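Plerkstead Automation
14/04/2019
Notice to partners and users of the Pillen kitchen workcell software. This thread gives our account of the simulation fault reported to us by Cistatard, and the steps now required at every site. (thread)

Plerkstead Automation
The fault concerns the wrist limit on the left arm. Under certain conditions the planner accepted a target that placed the forearm too close to the cabinet unit. The safety layer should have refused that target. It did not.

Plerkstead Automation
No person was hurt and no physical equipment was damaged. The fault was found in simulation, during acceptance runs for release 1105. Sites running earlier releases are not affected.

Plerkstead Automation
The task under test was a counter-clearing routine. The left arm reaches across the counter toward the cabinet while the right hand holds a raised waiting position. The routine had passed review in its original layout, with the cabinet farther from the toaster.
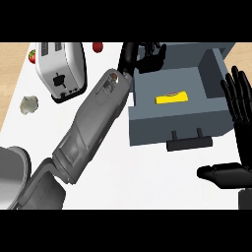 Plerkstead Automation
When the layout was revised, the cabinet was moved but its keep-out zone was not. The planner therefore treated part of the cabinet's volume as free space. The model shown to the operator was correct. The model used for collision checks was out of date.

Plerkstead Automation
The mismatch was hard to detect by eye. Most paths still cleared the cabinet, and a run that ends without contact looks the same whether the margin was checked or merely lucky.

Plerkstead Automation
Our test bench carried out 2000 runs of the revised layout. Contact between the left forearm and the cabinet was logged in 2 of them. In both cases the stop command was issued after contact had been registered, which does not meet our requirement.

Plerkstead Automation
The first contact was wrongly filed as a rendering error and closed. The second was reviewed by Kartini Teoh, our lead for functional safety, who reopened the earlier report and suspended the release the same day. We regret that the first report was closed without a second reader.

Plerkstead Automation
Required action for all sites holding release 1105: do not load it onto physical arms. If it has already been loaded, place the cell in its locked state, remove the release, and restore the previous version from your own signed copy.

Plerkstead Automation
Sites that have changed the position of any fixture must compare the displayed layout with the collision layout before resuming work. The comparison tool is in the Ngui console under Layout, Verify. A difference of any size must be reported to us, including one you believe to be harmless.

Plerkstead Automation
Please do not edit keep-out zones by hand as a temporary repair. Hand edits are overwritten when the layout is next saved, and the console gives no warning when this happens. That behavior is being corrected as part of the same work.

Plerkstead Automation
The corrected release will draw both layouts from a single file. It will also refuse to start a routine if any fixture has moved after its zone was last confirmed. We expect to supply it in May, after a repeat of the full acceptance series. It will not be issued early at the request of any customer.

Plerkstead Automation
Two changes to our own procedure take effect now. Any contact logged in simulation is treated as a safety report until shown otherwise, and no such report may be closed by the person who opened it.

Plerkstead Automation
We have been asked whether the hands themselves were at fault. They were not. Finger and thumb positions were within limits in every logged run, and the grip settings are unchanged. Sites do not need to recalibrate the hands.

Plerkstead Automation
We have also been asked whether training sessions may continue. Sessions held only in simulation may go ahead on the previous release. Please keep the contact logs from those sessions and do not clear them between exercises.

Plerkstead Automation
Reports and questions should be sent through the Ngui console, marked for the attention of Kartini Teoh. Include the layout file, the contact log and the release number. Further notices will be added to this thread.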